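Notes for Unit 7: Teaching by Showing
Instructor: Trygve Nordin
Lab sessions: Trinh Nông, Wilton Annex
Last revised 3/29/20

Welcome back, everyone. Last time we wrote out a motion for the arm line by line, and I think most of you came away with sore eyes and a new respect for your own elbows. This unit goes at the same problem from the other end. We let a person do the job through the robot, we record what the arms did, and we hand that recording to a learning program.

There are two main ways to go about it. In hand guiding, you take hold of the arm itself and move it through the task. It feels natural, and most beginners get the hang of it in an afternoon, but your own hands and sleeves tend to get between the cameras and the work. In remote control (the older papers say teleoperation, and so will I when I forget myself) you move a separate set of controls and the arms follow. It takes longer to learn, and you will miss your sense of touch terribly at first! What you gain is a clear view of the table, and a record of the commands along with the motion.

A few words on vocabulary. One run through a task, start to finish, is an episode. A pile of episodes is a demonstration set. The Plisto set we'll use for homework has 400 episodes in it, and please don't try to open them all at once on the library machines.

Small parts are where remote control gets interesting. With a knob on the face of a box, you have to judge depth, line up both fingertips and keep the second arm out of trouble, all while looking from somewhere other than your own hands. Go slowly on the approach. A hurried approach is hard for the program to learn from, and it's no fun to watch either.

Fingertips at the small tan knob, red box, both arms over the table:

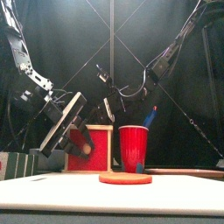
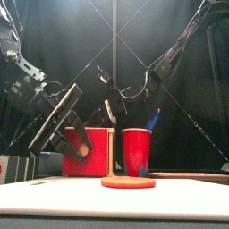

When you come to record your own episodes, decide on the starting layout before you touch the controls, and write it down. Change it a little between runs, so the program doesn't simply memorize one spot on the table. If you fumble, keep going and recover if you safely can, then mark the episode in your log. Trinh and I disagree a bit about how many recoveries belong in a set, and we'll take that up next time with the Laryea reading.

For the next meeting, please read chapter 3 and bring one page on a household task you'd like to teach, saying which method you would choose. Two-handed tasks are very welcome.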